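Where the coffee pods live

July 20, 2018
By Fatos Stojanovska

We go through a lot of coffee pods, and for a long time they sat in their boxes on top of the fridge. In January I moved them into a white round container with a little red knob and figured I was done. 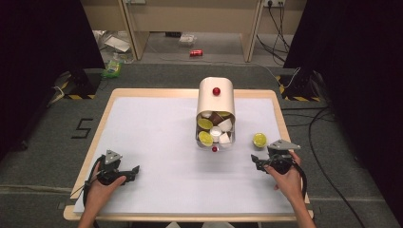 2 min read

The trouble is getting at them. With everything packed in together, the one I want is always at the back, so I end up tipping out half the lot. Brown, white and yellow-green all get mixed up, and the cappuccino takes two different pods per cup. I want to grab both before I'm properly awake.

My sister-in-law keeps hers in a drawer with dividers. We don't have a spare drawer, so I went with a clear plastic tray. It's low and you can see what's in it from across the kitchen.
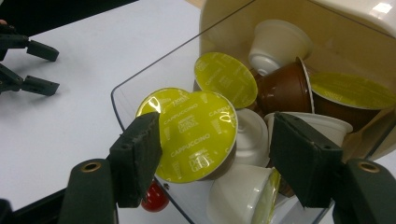
I don't stack them in rows. I tried that for a week and it never lasted past the first morning. Now I pour them in and turn a few over so the lids show – good enough for me.

The container is going to hold tea bags next. If you have a better use for it, leave a comment.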